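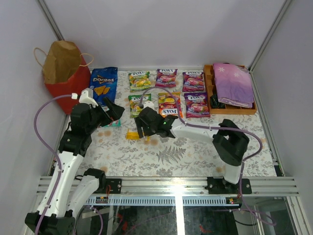 Doritos and a gift bag on the fern print cloth.

The Cadau Electric Dip Pot: A Long-Winded Review

December 6, 2020

4 min read

Search this blog Search Clear

I have wanted a fondue pot since I was a kid, when my aunt had an orange one that ran on little cans of fuel and scared the daylights out of my mother. I bought the Cadau in October with the idea that I'd use it for cheese dip, chili and maybe chocolate if I was feeling fancy. It was $42 at Hirnico, the kitchen store out by the old movie theater, and I've had it going most weekends ever since (my jeans can confirm this).

So what do you get? A heating base with a dial on the front, a nonstick pot that lifts off, a glass lid, and a set of long forks with colored ends. The base pulls 400 watts, so it won't bring anything to a boil in a hurry. I tried starting a batch of queso from cold the first time and stood there poking at a lump of cheese like an idiot. Now I melt everything on the stove, pour it over, and let the Cadau do the one thing it's good at, keeping it warm while people wander back and forth.

And it really is good at that! My old routine was a cereal bowl in the microwave, out to the table, skin on top in ten minutes, back to the microwave, and so on until everybody gave up. With the Cadau on low I've left queso for an entire football game and it was still loose and scoopable in the fourth quarter. You do need to stir it now and then or the edge gets a bit chewy. My husband likes the chewy part and scrapes it off with a fork, so your mileage may vary.

The dial is where I start to grumble. It goes from "off" to "warm" to a bunch of dots, and the dots mean nothing. The gap between gently warm and spitting salsa at the wall is very small. I put a dab of red nail polish where my favorite setting is and I suggest you do the same. I can't understand why they wouldn't print numbers on the thing.

Second grumble, the cord. It's short. If your table isn't right up against a wall you'll be using an extension cord, and I hate having one of those across the floor with people walking by holding drinks. Some of the fancier pots have a magnetic plug that pops off if you trip over it. This one doesn't.

What about chips? Thin tortilla chips snap off in anything with real cheese in it, and then you're fishing. Doritos hold up better than I would have guessed, although queso on top of nacho cheese dust is a lot of cheese even for me. Thick corn chips are my pick for chili. For a plain cheddar and beer dip I go with soft pretzel pieces on the forks, and that's when the whole setup starts to feel like a proper fondue night.

Chocolate I've only done 2 times. The first batch seized up on me, totally my fault, I'd left a few drops of water in the pot. The second was lovely. Use a splash of cream and keep it on the lowest setting you can find, which will be somewhere to the left of the first dot.

Cleaning is easy. The pot comes off the base and goes in the sink, and dried cheese slides right out after a soak. The booklet says it's dishwasher safe but I've been doing it by hand to keep the coating nice. The base is just a wipe with a damp cloth. A little cheese got down behind the dial and I think it lives there now.

I did look at a couple of others. The Flama is prettier, with a white enamel pot, but it's candle powered and I don't want an open flame near the dog's tail. The Sorrentino has a bigger pot and a real thermostat. My friend Narendra Singhal owns one and loves it, and having eaten a frankly embarrassing amount of spinach dip out of it I can see why. It also costs 3 times as much and takes up half a shelf. If I were feeding a crowd every week I'd save up for it.

For the two of us plus whoever drops in, the Cadau is plenty. I'd give it four stars out of five, and it would get the last one if somebody fixed that dial. Oh, and the green fork and the blue fork look exactly the same in lamplight, so stick a bit of tape on one of them before you start arguing over whose is whose.

Contact | Copyright 2020, all rights reserved | Back to top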